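Domton to Ongart path is open again on its full length

By Ruxandra Ursu

The walking path between Domton and Ongart can be used again from one end to the other. The middle part, which passes through Trillwood, was closed since the bank of the stream fell down in the winter rains and took the old footbridge with it. The new bridge was opened to walkers at the start of June, at eight o'clock in the morning, without a ceremony.

The full path is 13 miles long. It starts behind the bus station in Domton, goes up through the orchards to the ridge, comes down into Trillwood, and follows the stream to the market square in Ongart. Most people who live in the area do only one half of it, usually the Ongart half because it is flatter and has two places to eat. During the closure it was still possible to walk on both sides, but in the middle there was a fence, and the only way around it was the main road, where there is no sidewalk and the trucks pass very close.

The bridge was built by Brultenis, a company from Domton which mostly makes farm gates and cattle crossings. It is a simple bridge, with a steel frame and oak boards, and it is a little higher above the water than the old one. The boards have a metal mesh fixed on top of them so that they are not slippery in the rain. There is a handrail on both sides. The old bridge had it only on the left, and for many older walkers this was the reason they turned back at Trillwood. 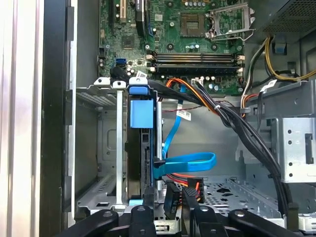

On the Domton side, the path was also moved. It used to go down to the stream in a straight line, on a slope which became mud every fall. Now it makes two long turns before it reaches the bridge. It takes a few minutes more, but a person with a child on the shoulders can come down without holding on to the trees. The old line is closed with branches and it should be left alone so the grass can come back.

The highest point of the walk has not changed. It is on the ridge above the orchards, at 1,067 feet, where the stone bench is. From the bench you see Ongart and its two towers, and if the air is clean you see also the reservoir. The bench was cleaned and one of its legs was repaired.

The county paths office had a counter at the Ongart end during the first month. It registered 2,909 passages, in both directions together. The counter cannot tell if the same person passes twice, so somebody who walks from Ongart to the mill and comes back is counted as two. The office says it is still the best month on this path since the counting started. Before the closure, the good months were in May and September, when the heat is not so strong and the apple trees have something to show.

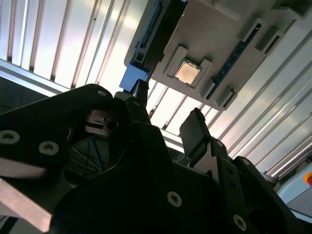

What walkers should know

The path has yellow marks in both directions. The marks between Domton and the ridge are new. Between Trillwood and Ongart some of the old marks are still there, and they are more orange than yellow now, but they show the same way. At the fork after the sawmill there is no mark at this moment. Keep to the right, with the stream on your right hand. The left branch looks wider, and it goes to a private farm where the dogs are not tied.

There are 4 gates on the ridge. All must be closed after you, also when you find them open, as there are sheep on the ridge until October. Dogs must be on a leash from the first gate to the last one. In Trillwood itself they may run free, except in the nesting months, and there is a board about this at the entrance to the woods.

Drinking water can be found at the Domton bus station, at the chapel below the ridge, and in the market square in Ongart. The spring in Trillwood, the one with the iron cup, is not tested anymore and the office asks people not to drink from it. The cup was removed.

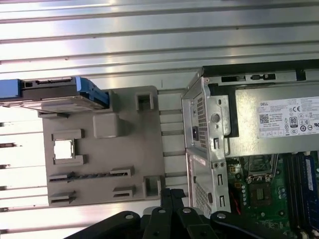
For food, there is a bakery next to the bus station in Domton which opens at six, and after that nothing until the mill, where the café is open from ten in the morning to five in the afternoon. The café does soup, bread with cheese, and a plum cake which is finished early when the weather is good. In Ongart you can choose between several places around the square. The kitchen of the inn closes between three and six, and people who arrive in those hours with empty stomachs are often disappointed.

The whole walk takes between five and six hours for a person in normal shape, with a stop for lunch. The direction from Domton to Ongart is easier, as the climb is in the first part, when the legs are fresh. It is also better for the bus. The last bus from Ongart back to Domton leaves at 7:40 in the evening, and the one before it leaves at 5:15. In the opposite direction the last bus is already at 6:10. Both buses stop at the Trillwood turn if you give a sign to the driver, but this stop has no shelter and no light.

Families with small children can do the part from the Ongart square to the mill and back. It is flat, it is wide enough for a stroller with big wheels, and there are low places where the children can go near the water. Bicycles are allowed only on this part. On the ridge and in the woods they are forbidden, and the new bridge has posts at both ends to keep them out.

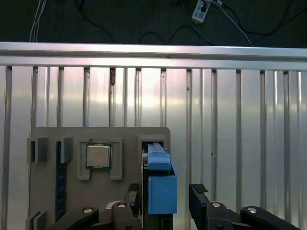

Loose cables over a ribbed aluminum panel.

Parking in Domton is free on the field behind the station, but the field is soft after rain. In Ongart the square is only for residents in the morning, and visitors should use the lot near the cemetery, which is five minutes on foot from the end of the path.

Work still to be done

The paths office wants to replace the wooden steps near the chapel before winter. Two of the steps are broken on the edge, and for now they have a red ribbon on them. While this work is done the path will not be closed. Walkers will go around through the chapel garden, and the parish has already agreed to it.

There is also a plan for a second bench, in Trillwood, on the flat place just after the new bridge. The place is in shade for most of the day and it is close to the middle of the walk, so it would be natural to stop there. The money for this was not found yet.

A new folded map is printed and costs nothing. It shows the path after the changes, with the two turns before the bridge, the water points and the bus stops. It can be taken from the library in Domton and from the tourist desk in Ongart, which is in the same room as the post office. The old map, with the green cover, still shows the straight line down to the stream and should not be used anymore.

Walkers who find a fallen tree or a gate which does not close can report it at either of the two desks. It helps to say between which two places the problem is.

Comments (6)

orchardlane
We did it with my sister last weekend, Domton to Ongart. The two turns are a big improvement, my knees are thankful. But the fork after the sawmill really needs a mark, we met three groups who had gone left and were walking back.

Pell
Is the café at the mill open the whole year or only in summer?

millpond_77
@Pell it was shut from November to March last year. They put a paper on the door.

GrayBoots
I wish they had left the iron cup at the spring even with a sign. My grandfather drank from it all his life. Nice bridge though.

Tamsin R.
Can someone tell me if the gates on the ridge are the kind you can get a big dog through? The old ones were kissing gates and our Newfoundland got stuck in the second one.

orchardlane
@Tamsin R. three of them are normal gates now. The last one, before you go down to the woods, is still the narrow kind but there is a gap in the wall beside it with a small wooden door for dogs.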